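Vellent food box, cream-white

I bought 2 of these in July and they've hardly left the worktop since! It's a plain open plastic box with rounded corners and a nice thick rim (easy on the fingers), and a roll and a couple of sausages go in with room to spare. I stand mine on the scale, zero it and weigh lunch straight in. Yours for £7, lid sold separately.

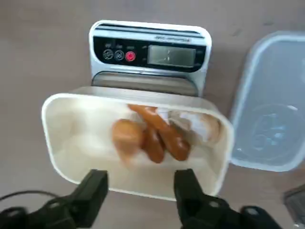
Akua Aidoo: Does the Trellby lid fit this one, or do I need the Vellent one?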